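16/05/2024

My photo site is closing, and I am moving

Yesterday evening I received a mail from Verkard, the site where I keep my photos and my small diary since I was a student. They will stop the service in July. After this, all the albums, the comments and the private messages will be erased. The mail was very short and the link for help did not open for me.

I logged in and looked at my numbers. I have 1,014 photos there and over 3,000 comments, many of them from people I only know by their nickname. The photos I can download, but only 100 at one time, so I must do it in several evenings. For the comments there is no button. I wrote to support and they answered that comments "belong to the conversation" and cannot be exported. I don't understand well what this means.

So I am copying the best ones by hand into a text file. It is slow work, but I found again a long discussion about the night bus in Drendbridge, and I laughed a lot.

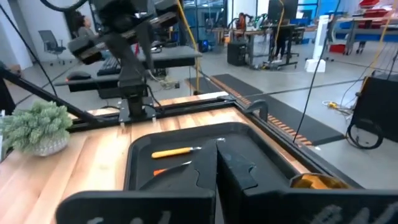 For the new place I tried two sites. Montoya looks nice, but the free account allows only 30 albums and it asks for my phone number before I can see anything. Markgate is more simple. It has no likes, and the pages open quickly even on my old laptop. I think I will stay with Markgate for now, and I will also keep one copy of everything on a disk at home.

If you were my contact on Verkard, please write me a comment under this post with your new address. I use the same nickname as before. The old links in my sidebar will be broken for some weeks, I will repair them when the download is finished.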